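**Projeto Hivden – Relatório de progresso ao financiador**
Data: 16/03/2022
Responsável: Ruth Mapplebeck, coordenação de operações, Wanon

## 1. Enquadramento

O presente relatório incide sobre a segunda fase do projeto, dedicada à automação das tarefas de arrumação e limpeza de superfícies nos escritórios da Istbridge. Nesta fase, os trabalhadores do serviço de limpeza executam as tarefas com pinças manuais, e os registos assim obtidos servem de base ao treino do sistema que será instalado em agosto.

## 2. Atividades realizadas

Foram concluídas 500 sessões de demonstração, repartidas por nove trabalhadores. As tarefas incluem passar o pano em mesas, dobrar têxteis pequenos e repor objetos no lugar. As sessões decorrem dentro do horário normal e contam como tempo de trabalho, conforme o acordo assinado com a equipa.

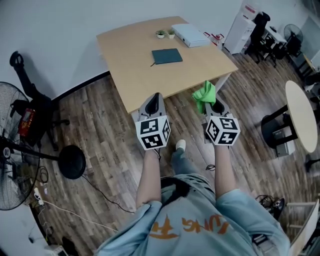

## 3. Efeitos sobre o pessoal

Na tarefa do pano, ilustrada na secção anterior com um pano verde na pinça direita, os trabalhadores referiram cansaço nos antebraços ao fim da manhã. A duração de cada turno de demonstração foi reduzida para duas horas, com pausa a meio.

A alteração mais significativa diz respeito às funções. Dois elementos da equipa passaram a rever os registos e a assinalar execuções incorretas, com revisão da categoria profissional ainda em análise nos recursos humanos. Os restantes mantêm as rondas habituais. Não houve redução de postos de trabalho – compromisso que se mantém até ao fim do contrato.

## 4. Desvios e pendentes

- A entrega das pinças de substituição pela Karabulut está atrasada.
- A formação em segurança do segundo grupo foi remarcada.
- Foi autorizada uma despesa não prevista de 1.999 euros em baterias, imputada à rubrica de consumíveis.

## 5. Próximo período

Prevê-se alargar as demonstrações às salas de reunião e apresentar à equipa a proposta de novos horários antes da sua aprovação. Solicita-se ao financiador a confirmação da transferência de verba entre as rubricas de deslocações e de formação.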